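Blog > Kitchen and table > Water

The water in our part of Devdale is hard. It leaves a skin on tea and a white ring in anything you forget to dry. I put up with it for years, and then in September the kettle element went for the second time and I started buying bottled water for drinks only. Washing up and pasta still come out of the tap.

I had a few questions about this after the last post, mainly from Awuor Mbwambo, who wanted to know if it was worth the money. For the two of us it probably is. For a family I doubt it. We get through a small bottle at breakfast and another in the afternoon, and I buy them by the tray from the shop at Kedside. The large bottles are cheaper per litre but they are heavy and I slop water everywhere when they are full.

The kettle has been descaled and now lives at the back of the worktop. For a single drink I pour straight into the mug, which also saves boiling twice what I need. I used to measure it out in a jug. The mug I like best holds a bit less than it looks, so I stopped bothering with the jug and go by eye - a finger's width below the rim is right for me.

I have changed the table over as well. It was covered in a cloth, which got wet and stayed wet, so the cloth has gone in the drawer and we eat on the bare wood. It needs wiping more often. Hamisi Rweyemamu told me to oil it twice a year and gave me half a tin of what he uses. I have done it once so far and the rings from last winter are fainter, though you can still find them if you look.

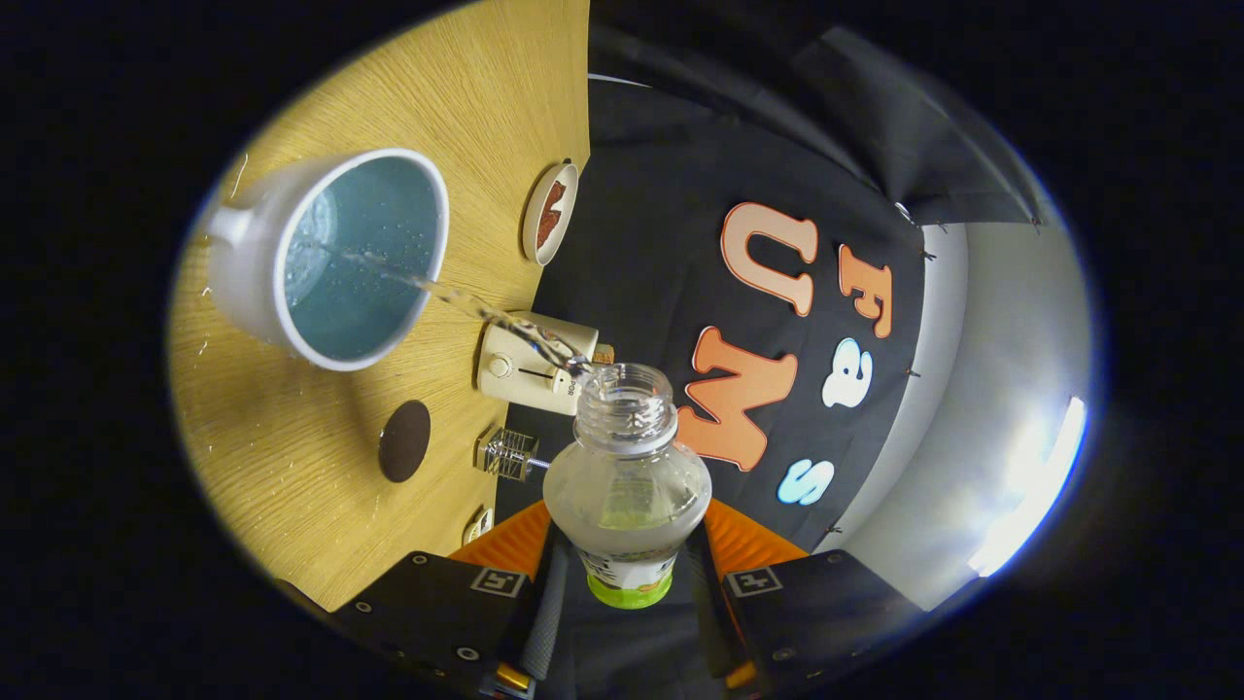
Coasters I was less sure about. I bought a set in Mugo and the cork ones went mouldy at the edges, so they went in the bin. The dark round sort are better and wipe clean. Drips on the table itself I leave until I have finished pouring, then do the lot with a dry tea towel.

I still have the bottles to deal with. They go out flat with the caps back on, and I keep one or two for watering the seedlings. Josée Cloutier has offered me her old filter jug to try, so I may do a month with that and see how the tea tastes.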